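Wullo brings out the Trollow 2, a mid-range phone with a battery you can change yourself

20 Jan 2018

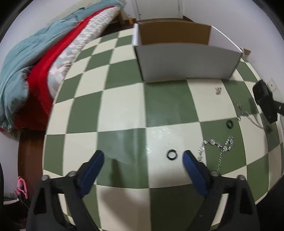 Wullo has taken the wraps off its second smartphone, the Trollow 2, and for anyone who has been grumbling about sealed phones these past few years there is a good deal to be cheerful about. The company has gone back to a removable battery, kept the headphone socket where it was, and still found room for a taller screen than last year's model had. It goes on sale first through Wullo's own website, with shops to follow a little later on.

Those of you with long memories may recall the first Trollow, which came out in October of the year before last and won itself a small but very loyal following. It was a likeable phone with a few rough edges (the camera was slow to open, and the loudspeaker sat just where most of us rest a finger), and Wullo seems to have spent the time since then reading its customers' letters. The speaker has moved to the bottom edge. The camera now has its own button on the side, which you hold down to open it and press again to take the picture, much as we all used to do with those little compact cameras that lived in coat pockets.

The battery is the part that will get people talking, though. The back of the phone comes away with a fingernail, there is a small notch at the corner to help you along, and the battery lifts out with a fabric tab. Wullo will sell spares on their own, along with a little charging cradle that fills up a spare while the phone is in use elsewhere. I can remember carrying a second battery on long train journeys and feeling terribly well prepared, and I must say I have missed it! The company says a full charge should see most people through to bedtime and well into the next morning, but we would want to live with the phone for a good while before agreeing with that.

Going back to a removable cover does mean giving something up. The Trollow 2 isn't waterproof, and Wullo is quite open about it, saying only that it ought to shrug off a bit of rain. There is no wireless charging either. If you are the sort of person who reads in the bath, this may not be the phone for you, or at any rate it may want to stay on the other side of the room.

Inside, the phone uses a chip from the middle of the range, which ought to be plenty for messages, maps, video and the odd game while the kettle boils. Storage can be added to with a memory card, and there is space for two SIM cards as well as the memory card, so you don't have to choose between them. People who keep one number for work and another for home will be pleased about that, as would anyone who travels a lot and likes to buy a local card on arrival.

The screen measures 6 inches from corner to corner. That would have sounded enormous not so long ago, but the edges around it have been trimmed down and the phone itself is only a touch taller than the first Trollow. It's a plain, friendly-looking thing, with rounded corners and a slightly rough finish on the back that helps it stay put in the hand. It comes in dark blue, in grey and in a rather lovely brick red, and because the back comes off, the covers will be sold separately too - so you could always start with the grey and see how you feel in the spring.

On the software side, Wullo has teamed up with Brekke, the small firm behind the home screen of the same name, and the Trollow 2 will be the first phone to come with it already set up. Brekke does away with rows and rows of icons and gives you a short list of whatever you use most at that time of day, so the train times might sit at the top in the morning and the recipe app later on. It does take some getting used to. If you'd sooner have the ordinary Android layout you can switch over in the settings, and the phone will ask you which you'd like when you first turn it on.

Wullo is promising two years of updates, which is decent for the money but perhaps a shade disappointing in a phone that is meant to be kept going with fresh batteries. We did put that to the company, and were told that it would look at the matter again nearer the time. Let's hope so, as there isn't a great deal of point in a phone that can be mended for years if the software gets left behind.

There is also a new set of earphones, called Guda, which can be bought on their own or along with the phone. They are the ordinary wired sort, with a flat cable that is supposed to tangle less, and a small clip to fasten them to a collar. The button on the cable answers calls and, if you hold it down, opens the Trollow 2's voice recorder. They should work with any phone or tablet that has a normal headphone socket, although the recorder trick is for Wullo's own phone only.

As for the price, Wullo hasn't given a final figure for the phone yet, saying only that it will land close to what the first one cost at launch. Early buyers will get a spare battery thrown in, and anyone who registered a first Trollow with the company can have 10 per cent off by signing in with the same email address. The offer can't be used on the earphones, or on the covers if you buy them separately.

More than 100 shops have agreed to stock the phone once the online sale has got going, and most of those will have one out on the counter to try. It's well worth asking to take the back off and put it on again a few times while you are there. The clips on the first model were a bit stiff, as owners will tell you, and although Wullo says the new ones have been made gentler, fingers differ.

We have asked for a Trollow 2 to try out, and will be putting it through the usual mix of commuting, phone calls and far too many photographs of the garden. If there is anything in particular you would like us to look into, do leave a note in the comments and we'll add it to the list.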